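Wumberg Capture Tools: Frequently Asked Questions

Which component estimates gripper pose?
The tracker service. It fuses wide-angle video with inertial data and writes one pose per video frame. Marker detections are stored separately and do not overwrite the pose.

Does the marker have to face the camera squarely?
No. The detector accepts a square marker at an angle. If corner refinement fails, the sample is flagged and left out of calibration.

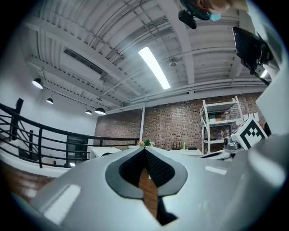 Tonidia, 25th October

Do bright ceiling lamps affect tracking?
They can. Lock exposure before recording. Auto exposure shifts when a lamp enters the view, and feature matches drop for several frames. Brick and other textured walls generally give stable features.

Should the gripper body be masked?
Yes. It moves with the camera, so features on it bias the estimate toward zero motion. Load the mask for your housing version. Masks from release 2 do not fit release 1 housings.

Why does my session stop at 1,267 frames?
The preview build has a fixed buffer of that size. Install the full build.

What is the minimum overlap for map merging?
The planner needs 100 shared features. Below that, Tevora keeps the maps separate and logs code 11.

Can I replay a session without hardware?
Yes. Start the Delić player with the session folder as its only argument.

Page maintained by Afiq Setiawan. Next revision: January.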